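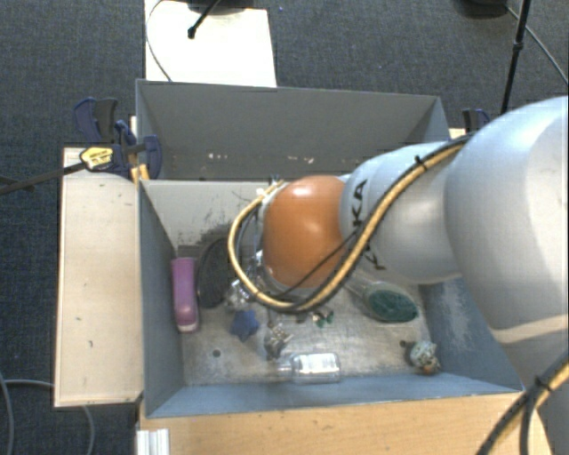
The picking bin with mixed small items, seen during the work.

Landotari Returns Bin: data card and notes for users

Version of 19/11/2025
Maintained by the automation group at the Postville returns site

Summary

Landotari is a set of recordings from one picking cell at our returns site in Postville. A robot arm takes single items out of a bin of mixed goods. Before the cell was installed, this work was done only by hand, at the sorting benches. The set contains 1,000 pick attempts, successful and failed, with the notes that the bench staff wrote on them.

We share it with two kinds of reader in mind: people who train picking software, and people at other workplaces who must decide if such a cell is good for them. For the second kind, please read the part "What changed for the staff" before the tables.

What one record contains

attempt_id: the number of the attempt
color: the color picture of the bin, from a fixed camera
arm_log: joint positions and gripper state during the attempt
result: picked, dropped, missed, or stopped
stopped_by: software or person (empty when the attempt was not stopped)
bench_note: free text from the staff, often empty

The value "stopped" does not mean an error. Any person on the shift may stop the arm, and they are not asked to give a reason. Please do not count these attempts as failures of the robot or of the person.

The items

The bin holds small things of very different shape: a clear plastic bottle with a white label, a star-shaped toy, a round brush or sponge with a clear handle, a little figurine, pieces of metal hardware. We did not choose the items to be easy. Clear plastic and flat metal pieces give the most trouble, and the small metal pieces are the reason for most of the bench notes.

The floor of the bin is worn and has scuffs and dark stains. We have kept it so. If your software takes a stain for an object, you will see it in the results, and we had the same problem in July.

How the work is divided

The arm empties the bin one item at a time. What it can not take, it leaves. A person then clears the rest by hand and decides where each item goes. The arm does not judge the condition of an item. In the first plan it was supposed to do this also, but the staff at the benches explained to us that condition is often felt with the fingers, for example a cap which does not close well. The plan was changed.

The software for the cell is called Rallen. It is not a part of this release.

What changed for the staff

No position was removed when the cell started. This was written in the agreement with the staff before installation, and it is valid for 2 years. We can not say what happens after, and we do not want to pretend.

The bending over deep bins became less, and people report less pain in the back. On the other side, the work became more quiet and more alone. On the old line two people stood face to face and talked. At the cell there is one. Several bench notes speak about this, and we did not delete them. Now the place at the cell changes after each break.

The pace was a difficult subject. In the first weeks the arm set the rhythm and the person had to follow. After complaints we added a waiting state, so that the arm starts a new bin only when the person presses the button. The number of bins per shift went down a little. The management of the site accepted this.

Splits

train: 600 attempts
test: 400 attempts

Attempts from the same filling of the bin are always in the same split.

Privacy

Names and shift numbers were removed from the bench notes. The set must not be used to measure the speed of individual persons. This is a condition of the license, and the staff agreed to the release only with it.

Known problems

The clock of arm_log is sometimes late against the pictures. Use the attempt_id to match, not the time.
Notes written in Spanish were translated at our Cortés office. The original text is in the field bench_note_es.
In 2 attempts the color picture is missing. They are marked in the file missing.txt.

Corrections are welcome through the issue page. We answer slowly during the return season.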